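Suturing Data Collection Enters Its Second Phase

Wallmont Surgical Robotics Center — Research Update, Aug 29, 2026

The Wallmont center has completed the first phase of Flulix, its program to build a library of suturing examples for systems that learn from recorded demonstrations. The library now holds 2,919 recorded segments contributed by 17 operators, among them attending surgeons, residents and bench engineers.

Each session is performed by teleoperation on tissue. The operator places and ties a series of stitches while the system stores the endoscopic video together with the joint positions of each arm and the state of the jaws. Recordings are then divided into short segments, such as needle pickup, needle drive, thread pull and knot tie, and each segment is labeled by two reviewers working separately. Where the labels differ, a third reviewer decides.

Segments that contain a slip, a dropped needle or a second attempt at a grasp are kept and marked as such. The program's partners at Nouri, who train the models, asked for this material early in the first phase. Recoveries were scarce in the initial set, and models trained on it did poorly once a thread had left the expected path.

Thread remains the most difficult item to label. It crosses itself, passes behind the instrument and fades in low light. Under the revised guide, reviewers trace every visible strand separately and record the point at which it is lost from view.
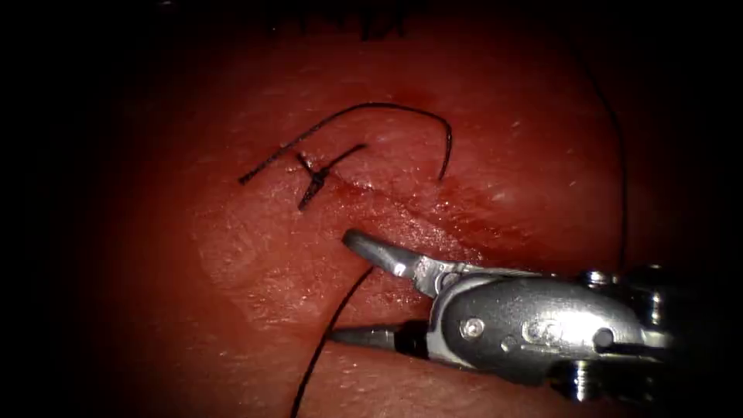
A tied knot in black suture, with an open-jawed instrument at right and loose thread arching over the seam.

The second phase opens in October and will add 70 sessions at the Romeck laboratory, using 5 lighting settings. Staff who hold current console certification may apply to take part through the program office. Operators from the first phase need not reapply, but must complete the short module on the revised labels before their first booking.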